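Frequently Asked Questions

I get a lot of the same emails about my sourdough mail-order starter, so I finally sat down with a pot of coffee and wrote out my answers. If yours isn't in here, write to me anyway! I read everything, just not always quickly.

What exactly do I get in the envelope?

A little packet of dried starter flakes and a folded card with my feeding instructions. The starter is called Fando (my nephew named it when he was small and it stuck). You add your own flour and water, and you'll need a jar with some headroom, because Fando climbs.

How long until I can bake with it?

Plan on 7 days. In a warm kitchen you might be ready sooner, but please don't rush it, I've eaten enough bricks for all of us. You want it doubling after a feed and smelling a bit like yogurt.

It bubbled like crazy on the second day and then went flat. Did I kill it?

Nope! This is the question I get most. Keep feeding it on schedule and it'll come back, usually a couple of days later. I wrote "DO NOT PANIC" on the card in capitals and people still panic, which I understand completely, I panicked too my first time.

Which flour should I use?

Plain unbleached all-purpose is fine. I like to add a spoonful of rye when it's looking sleepy. Kristýna Šimko, who has been baking with Fando longer than anyone but me, feeds hers only whole wheat and her loaves are gorgeous, so there's clearly some wiggle room.

Can I use tap water?

I do. If yours smells strongly of chlorine, try filtered water and see if things perk up.

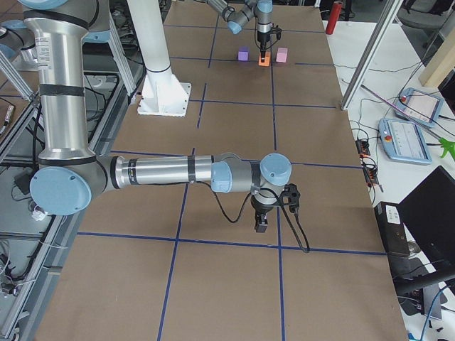
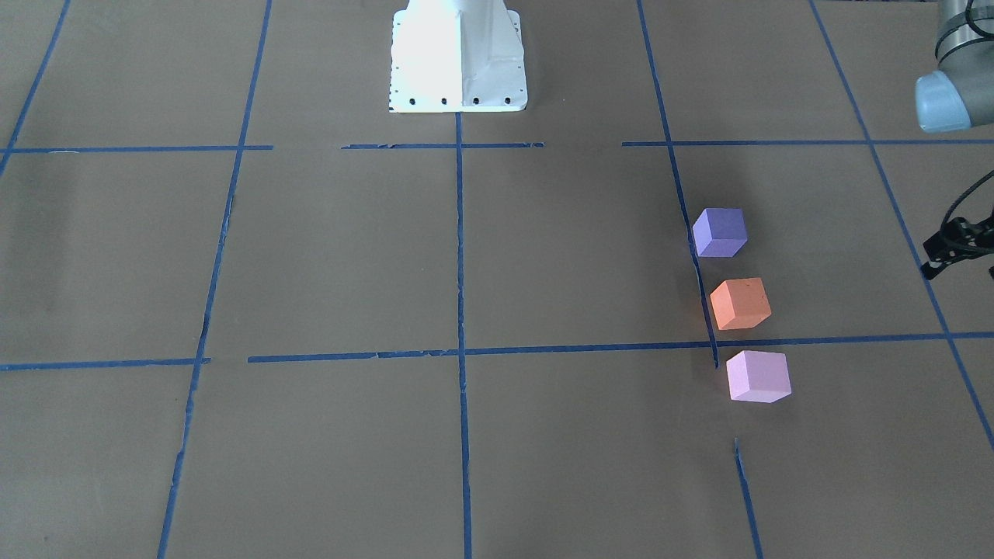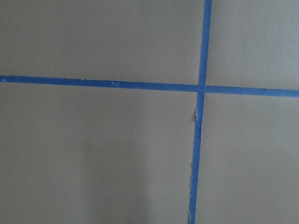 Cindden, Jun 15, 2022

A few newer questions have come in with the spring orders, so I'm adding them from this point on.

Do you ship outside the country?

Not right now. I tried it in April and the customs forms ate two whole evenings. Maybe later, when I've got more patience.

How much does it cost?

9 dollars, postage included. If you're a teacher and want it for your class, write to me first and we'll work something out.

I'm going on vacation. Does it need a sitter?

Put it in the fridge, right after a feed, with the lid on loosely. Mine has gone over 60 days in there and came back after three feeds (it looked awful, with gray liquid on top, and I just poured that off). Tõnu Dzene wrote to tell me he takes his along on camping trips in a jam jar, and you're welcome to do that too, but the fridge is less work.

What about pink streaks or fuzz?

Throw it out, jar and all, and don't taste it. Gray liquid is okay. Pink, orange or anything furry is not. Write to me and I'll send you a fresh packet.

My dough is so sticky I can't shape it. Help?

Wet your hands, and next time hold back a splash of the water. Flours soak up different amounts and my card can't know what's in your pantry. A bench scraper helps a ton. Cold dough is easier to handle too, so an hour in the fridge before shaping can save your evening.

Can I give some away?

Please do! Dry it on parchment, crumble it up, and pass it to your neighbors. All I ask is that you keep the name.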